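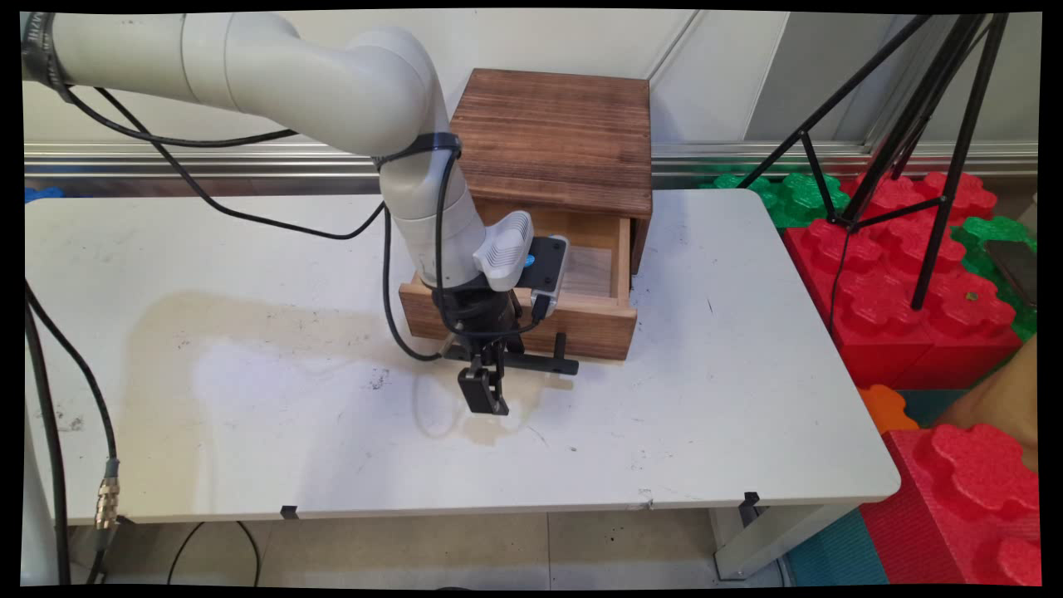 Small Storage Furniture, Handout 4
The drawer: parts, fit and movement
Evening course in basic woodwork, Briltidthorpe
14 February 2020

Please read these notes before the practical hours. Last time we finished with the carcass, so I suppose you know already the words side, top, back and rail. If not, look again in Handout 3.

1. Parts of a simple drawer

A drawer has a front, two sides, a back and a bottom. The front is the part people see when the drawer is closed, so we choose the wood for it first. The sides can be much thinner than the front. The bottom can be thinner still, but it must be flat. A bottom which is bent will rub on the rail below, and then the drawer is heavy to pull even with nothing inside.

Many makers use one wood for the front and a paler, cheaper one for the inside. This is allowed in our course. The front may also have a different color from the cabinet. If you stain the cabinet brown and leave the front more orange, please decide it before you begin and write it in your plan.

2. Grain

On a small cabinet the grain is very visible, because there is not much surface and the eye goes to it quickly. For the top block we let the grain run horizontally. For the drawer front, also horizontally. On the sides of the drawer the grain goes from front to back, never up and down.

Wood becomes wider and narrower with the humidity, mostly across the grain. For this reason a drawer made in February in a heated room can stick in summer. Leave a small gap above the sides. How small depends on the wood, and we will test it with a piece of card.

3. Fit

Do the fitting in this order:
Put the empty drawer in without glue and push it slowly with two fingers.
Pull it halfway and look from above. Both sides should show the same distance to the opening.
Move the front a little left and right. Some movement is normal. If it turns at an angle and stops, the sides are too short or the opening is too wide.
Mark the places that rub with soft pencil, and plane only there.

Do not put wax before the fitting is finished. Wax hides the rubbing and fills the plane.

4. How far should it open?

Without a stop, a short drawer falls out easily. Glue a small block behind the front rail, or use a turning piece which you can lower with a finger. With a light cabinet there is also another problem: when the drawer is far out and full, the whole piece wants to tip forward. A heavier top does not help so much as students think. It is better to make the base deeper.

5. For the practical hours

Bring your carcass, 6 clamps for each pair, and your drawing with the measures of the opening. Measure the opening at the front and again at the back. Write both numbers, also when they are the same.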